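Grey paint that turns blue — anyone else?

kittiw
Posted 2/28/22
Third can of Fairweather "neutral" grey and I still don't trust it. The chip looked plain grey in the store. On my hallway it goes baby blue by four in the afternoon. The guy at the counter says it's my bulbs. Convenient, seeing as he also sells bulbs.
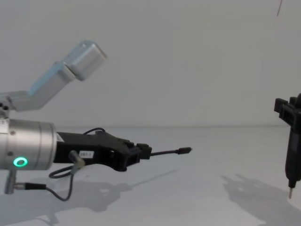 Smooth grey wall, pale table top.

What are people using that stays grey?

panya_s
He might be right about the bulbs, annoying as that is. Every grey leans some way. Did you paint a test patch or go straight to the wall?

kittiw
Straight to the wall. I'd already paid for the chip, the sample pot and the "color consult."

Sombat K
So you bought the sample pot and didn't open it?

kittiw
I opened it. I put it on a piece of cardboard, and on cardboard it was grey.

amnuay_t
Skip Fairweather. I did 33 Hosuvby Road, all three bedrooms, with Garnora flat and it hasn't shifted on me. Costs more but you only buy it once.

panya_s
Every time somebody asks about paint you turn up with Garnora. I've used it. It covered fine and went green in my north room. No brand is going to fix which way your windows face.

amnuay_t
Green? Over what primer?

panya_s
Theirs. The one the can says to use.

Kanokwan L.
Before you spend more, borrow a lamp from another room and hold it near the wall after dark. If the blue goes away, change the bulbs. If it stays, it's the paint. I'd also look at what's across from it. I had a "pink" ceiling for two years and it was the rug.

Sombat K
Can't say I buy the rug theory. Light from a rug getting all the way to the ceiling?

Kanokwan L.
Rolled it up, ceiling went white. Believe what you like.

kittiw
OK, tried the lamp. Less blue, but I'd still call it blue. The floor is oak so I don't see how that's doing it. I've got a 50 dollar store credit and I'm leaning toward a warmer grey, tested on the real wall this time.

panya_s
Two coats, and let it dry overnight before you judge it. And look at it at four in the afternoon, not at breakfast.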